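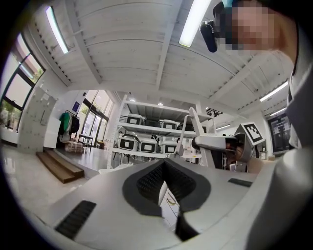
그림 1. 그리퍼 카메라 시점. 오른쪽에 들려 있는 것이 다른 쪽 그리퍼.

분류: 작업노트 > 그리퍼·카메라
읽는 시간 6분 | 댓글 3 | 공유 1

10월, 수요일 오후

손잡이형 그리퍼의 카메라 모듈 비교 2회차. 대상은 Josov 모듈과 Fustia 모듈. 지난번에는 자동 노출 상태로만 돌려서 두 모듈의 차이인지 조명 차이인지 구분이 안 됐다. 이번에는 노출을 고정하고 같은 동작을 반복했다. 조작은 Afroza, 로그는 나, 동기 확인은 Tibor.

조건
- 노출 고정, 게인 고정, 화이트밸런스 수동
- 형광등 전부 켬, 창 쪽 차광 없음
- 마커 크기와 인쇄본은 좌우 동일
- 컨트롤러는 Bhardwaj 보드, 펌웨어는 지난주 것 그대로

차광을 안 한 것은 의도한 것. 실제 수집 때 창을 가리고 하지 않으므로 역광이 들어온 상태에서 봐야 한다. 그림 1처럼 그리퍼가 위를 향하면 형광등이 직접 화각에 들어온다. 자동 노출에서는 이때 마커의 흰 칸과 검은 칸이 같이 어두워졌고 검출이 끊겼다. 고정 노출에서는 등 주변만 포화되고 마커는 남는다.

동작은 세 가지로 나눴다.
1) 테이블 위에서 천천히 좌우 이동
2) 위로 들어 올렸다가 내리기
3) 상대 그리퍼 마커를 보면서 손목만 회전

1)은 두 모듈 모두 문제 없음. 기록할 것이 별로 없다. 2)에서 차이가 났다. 1874프레임 중 마커를 놓친 것이 Josov 70, Fustia 10. Josov 쪽 누락은 대부분 그리퍼가 창 방향으로 돌아가는 구간에 몰려 있다. 렌즈 플레어로 보이는데 모듈을 분해해 보기 전에는 단정하지 않는다. Lieselotte는 렌즈 덮개 안쪽 반사를 의심하고 있다. 검은 테이프를 붙여서 다시 재 보면 될 일.

3)은 결과를 버렸다. 회전 속도가 회차마다 달라서 비교가 안 된다. 메트로놈을 틀고 다시 해야 한다.

핑거 패드는 이번 비교 대상이 아니지만 메모해 둔다. 골이 진 안쪽 면이 화면 중앙 아래를 계속 차지한다. 벌림 폭이 좁을 때는 패드 사이로 보이는 바닥이나 조명이 밝은 쐐기 모양으로 잡히고, 자동 노출이면 여기에도 끌려간다. 측광 영역에서 패드 부분을 빼는 설정이 Fustia에는 있고 Josov에는 없다. 노출을 고정하면 상관없는 항목이지만 나중에 자동으로 돌아갈 경우에는 중요하다. 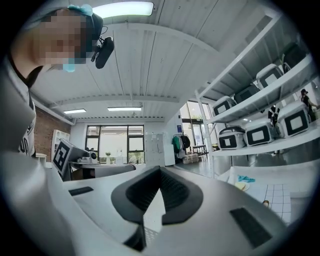
동기와 지연

좌우 그리퍼와 헤드 카메라의 타임스탬프를 비교. Tibor가 쓰던 방식대로 LED 점멸을 세 카메라에 동시에 보여 주고 밝기 변화가 시작되는 프레임을 맞췄다.

- Fustia: 헤드 카메라 대비 차이가 한 프레임 이내, 회차 간 변동 없음
- Josov: 첫 회차 40 ms, 재연결 후에는 한 프레임 이내

Josov의 40 ms는 전원을 넣은 직후에만 나온다. 케이블을 뺐다가 다시 꽂으면 사라진다. 보드 쪽 버퍼가 원인인지 모듈 쪽인지 아직 모름. Obaidul이 보드를 Gosano 것으로 바꿔서 같은 절차를 밟아 보기로 했다. 그때까지는 시작 스크립트에 재연결을 한 번 넣어 둔다. 임시 조치이고, 스크립트 주석에도 그렇게 적었다.

케이블 취급도 차이가 있다. Josov는 커넥터가 아래로 빠져서 손목을 안쪽으로 꺾을 때 팔뚝에 걸린다. Fustia는 옆으로 빠지므로 덜 걸리지만 테이블 모서리에 닿는다. 어느 쪽이 낫다고 하기 어렵다. 스트레인 릴리프를 출력해서 각도를 바꾸는 편이 빠르다.

파지 시험

흰색 원뿔형 물체를 오른쪽 그리퍼로 잡고 세운 자세를 유지. 끝이 가늘어지는 물체라 패드 접촉 위치가 조금만 달라도 자세가 틀어진다. 카메라로 물체 윤곽이 얼마나 보이는지가 관심사였다. 굵은 쪽을 잡으면 패드가 물체를 거의 다 가리고, 가는 쪽을 잡으면 윤곽은 보이지만 물체가 돌아간다. 중간 지점을 표준 파지점으로 정했다. 테이블에는 검은 격자무늬 천을 깔아 두었는데, 격자 간격이 마커 한 칸과 비슷하게 찍히는 거리에서 오검출 후보가 늘어난다. 후보 단계에서 걸러지므로 최종 결과에는 영향이 없고 처리 시간만 늘어난다.
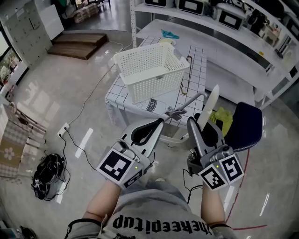
처리 시간이 늘어나는 문제는 관심 영역을 줄이면 해결되지만, 그러면 상대 그리퍼가 화면 가장자리에 왔을 때 마커를 못 잡는다. 양손 작업에서는 가장자리에 오는 경우가 많다. 관심 영역은 그대로 두고 후보의 최소 크기만 올리는 쪽으로 간다. 값은 Vasanthi가 지난 로그로 다시 뽑는다.

현재 판단: 카메라는 Fustia로 가되 Josov 한 쌍은 예비로 유지. 덮개 반사 시험 결과가 좋으면 다시 비교한다.

남은 일
- Josov 덮개 안쪽에 테이프를 붙이고 2) 반복 (Lieselotte)
- Gosano 보드로 지연 재측정 (Obaidul)
- 3) 동작 속도 고정 후 재촬영 (Afroza)
- 후보 최소 크기 재산정 (Vasanthi)
- 스트레인 릴리프 도면, 좌우 따로 (나)

로그는 공용 폴더의 2회차 아래에 있음. 3) 동작 파일은 지우지 않고 이름 앞에 x를 붙여 두었다.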